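Notes on the open room at Estbridge: cable runs, glare and where the table ends up

Ffion Hopkin asked me to write down how the ground floor at Estbridge is laid out, as she is planning a similar move at Rivholm and wanted the practical points. I have worked on the floor since April, so what follows is based on daily use, with a tape measure for the few dimensions given.

The building is one tall volume with a mezzanine, railed in black metal. The space under the mezzanine is lower and lit by its own rows of fluorescent tubes. The tall part takes its light from a glass wall with dark frames. On paper these are two different rooms, and they behave like it. The air conditioning reaches the tall part well and the back of the low part poorly, so we keep a pedestal fan at the foot of the glass.

Cardboard boxes have also settled beside the fan. They arrived flat, were made up for the move, and are kept for returns. I would rather have them under the mezzanine, but the floor there is spoken for by desks.

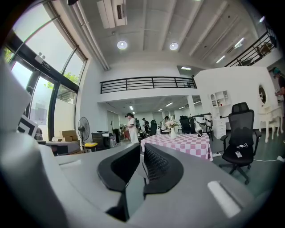

Light

The trees outside the glass do most of the shading. At nine in the morning I measured 415 lux on the table with the ceiling lights off, which is adequate for reading and a little low for small print. With the lights on there is no complaint from anyone. The fittings are a mixture: round recessed ones, long linear ones and a panel near the mezzanine edge. They do not match in colour temperature, and after a week you stop noticing.

Glare is the larger problem. Anyone facing the glass has a bright background behind everything they look at. We turned the desks through a right angle and that dealt with most of it. A roller blind was priced by Mathias and declined, partly on cost and partly on the fixing, which would have meant drilling the dark frames.

Floor and cables

The floor is hard and a greyish green, or grey, depending on the hour. Chairs roll easily on it, too easily near the desks, where they drift. Sockets are along the edges only. Anything in the middle of the room is therefore fed by a cable lying across the floor, and white cable on a dark floor is harder to overlook than I had expected.
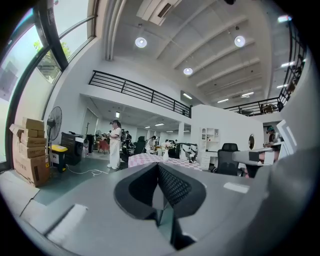 I tried a rubber cable cover from Pida for a fortnight. It held the cable down, but chair castors stopped dead against it, and it had to be lifted each time the furniture moved – usually on a Thursday. The present method is a power strip on the floor, as near as possible to where the power is wanted, with any slack kept on the window side. If I were starting again at Rivholm I would ask for two floor boxes before the finish went down.

The table

The square table in the middle is there because every other surface was a desk and belonged to somebody. It has a pink and white checked cloth, which was my choice and has been commented on. The cloth cuts reflections from the ceiling lights and hides the legs. The vase of artificial flowers marks the centre and needs no water. Cups and bottles collect at the back corners by themselves.

Allow 100 cm of clear floor on each side. With less, the high-backed mesh chairs foul one another when two people get up together. A plain grey chair tucks in under the near edge and takes up almost nothing.

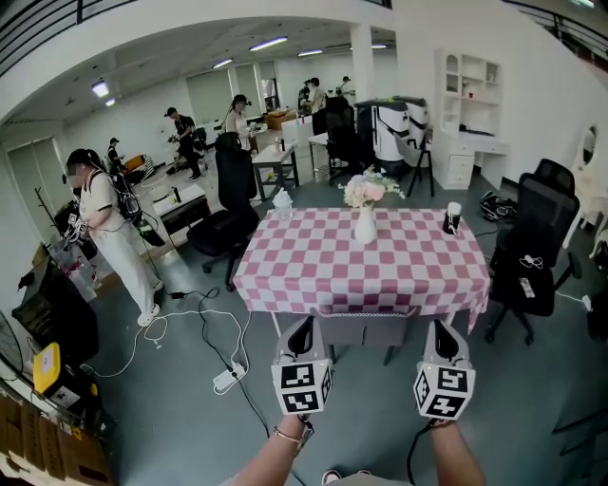

Points for Rivholm

Measure the light at the table, at table height, and do it twice in the day.

Order the small white tables with dark legs for the edges. One beside each group of chairs keeps bags and papers off the main table.

Leave 200 cm between the glass and the first desk if the fan is to stand there, as it needs to be walked round.

Give the printer a fixed place early on. Ours went by the wall next to a cabinet on the first day and has stayed there.

I have the floor plan as a drawing with the socket positions marked, and will send it to Ffion once the dimensions under the mezzanine have been checked.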